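Handum Roll-Up Game Mats

Product line: Handum
Maker: Wamico
Page last revised: 2022-06-05

Overview

The Handum line is a range of flexible printed playing surfaces for Go, chess, checkers and xiangqi. Each mat is a single sheet of coated woven fabric with the grid printed on one side. The back is plain. The mats are sold to clubs, schools and stores that need to set up many boards in one room and put them all away again at the end of the evening.

All sizes use the same base cloth and the same ink. The only differences between models are the grid, the outside dimensions and the ground color.

Models

HM-19 Go, 19 x 19 grid, tan ground, black lines
HM-13 Go, 13 x 13 grid, tan ground, black lines
HM-9 Go, 9 x 9 grid, tan ground, black lines
HM-C Chess and checkers, 8 x 8, green and cream
HM-X Xiangqi, tan ground, red lines

The HM-19 and HM-13 are stocked in all regions. The HM-X is cut to order and ships in September with the fall run. Orders for the HM-X placed after the cutoff are held for the next run.

Base cloth

Woven polyester, coated on both faces. The coating on the printed side is matte, so that overhead lights do not glare off the lines. The coating on the back is slightly tacky and keeps the mat from sliding on painted or varnished tables. It does not leave residue on bare wood. On glass or polished stone, use the Ister underlay (sold separately).

Cloth weight before coating is 104 grams per square meter. Earlier stock used a lighter cloth, which curled at the corners after long storage. Lighter stock can be told by the white selvage along one side; current stock is cut on all four sides and has no selvage.

Print

Lines are screen printed and then sealed under the top coat. Line width is the same across the three Go grids. Star points are solid dots. No coordinates are printed on the standard models. A version of the HM-19 with letters and numbers along two sides is available under part number 947.

Go grids are slightly longer in one direction than the other, as on a wooden board. Seat the players at the short sides.

Stones and pieces

The HM-19 takes stones up to 22 mm across. Larger stones will touch and push each other out of line in crowded positions. Single-convex stones sit better on fabric than double-convex ones, which tend to rock if there is any slack under them. Glass and shell are both fine. Weighted chess pieces with felt bases are recommended for the HM-C; unweighted plastic pieces tip easily on cloth.

Storage and flattening

Store rolled, printed side out, in the tube supplied. Rolling with the print inward is the most common cause of corners that lift. The tube for the HM-19 has an inside diameter of 70 mm and holds one mat. Club tubes hold 16 mats rolled together. 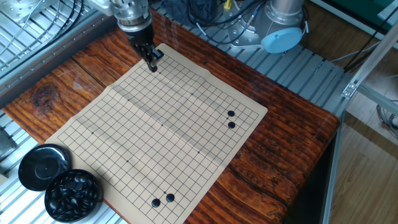

Folding is not covered by the warranty. A folded mat can still be used, but the crease takes time to relax, and a sharp crease that has been pressed under weight may never go fully flat. To reduce a crease, lay the mat face down on a clean table, cover it with a dry cotton towel and press with an iron on the lowest setting, no steam. Move the iron slowly and do not stop over the printed area. Let the mat cool under a flat weight before turning it over.

Small waves across the surface are normal in a mat that has just come out of its tube. They settle faster in a warm room. If play has to start right away, roll the mat backward once against its curl, then lay it out and smooth it from the center toward the edges.

Cleaning

Wipe with a damp cloth and a drop of dish soap. Do not machine wash. Alcohol wipes will dull the top coat and should be kept off the lines — one pass does little harm, but repeated use wears through to the ink.

Accessories

Ister underlay, thin foam, trimmed to match HM-19 or HM-13
Kennedy corner weights, set of four, cloth covered
Storage tube, single
Storage tube, club
Carrying strap, fits both tubes

The Kennedy weights are meant to sit outside the grid. On the HM-9 the margin is too narrow for them, and they will cover the corner points.

Warranty

Two years against peeling, cracking of the top coat and loss of print under normal indoor use. Mats used outdoors are covered for one year. Fading from sunlight is excluded, as are burns, pen marks and cuts. Return the mat rolled, with proof of purchase.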